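# Review: Folleo Hand-Held Gripper, Kamel Edition

Kullden Office Services, 24 Mar 2020 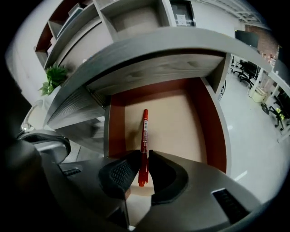 *The Folleo holding a marker pen upright in front of a desk cubby.*

The Folleo is a hand-held gripper sold by Cindville to teams that teach robots to handle everyday objects. The operator carries out a task by hand and the recordings are later used for training. We were lent one unit in November and used it for small tidying work: pens, folders and light boxes, taken from desks and returned to shelves.

**Grip.** The two black fingers are the best part of the product. The dotted surface on the inner face holds slim, glossy items well, and a marker pen can be kept upright without undue force. Over 130 recorded tasks we dropped an object on three occasions — all of them flat card folders lifted by one corner.

**Handling.** The housing is large. In an open office this is of little concern, but in a narrow compartment the operator must approach straight on and keep the wrist level. Two of our staff found the unit tiring after a long morning.

**View.** The fisheye lens covers a great deal of the room as well as the fingers. Straight shelves appear strongly bowed, and buyers should confirm that their software can correct for this.

**Price and support.** The Kamel edition costs £4000 with one spare pair of finger pads. Cindville answered our written questions within 2 working days. The printed manual is thin, and the section on cleaning the pads should be longer.

**Rating:** 3 out of 5. Recommended for desk and shelf work.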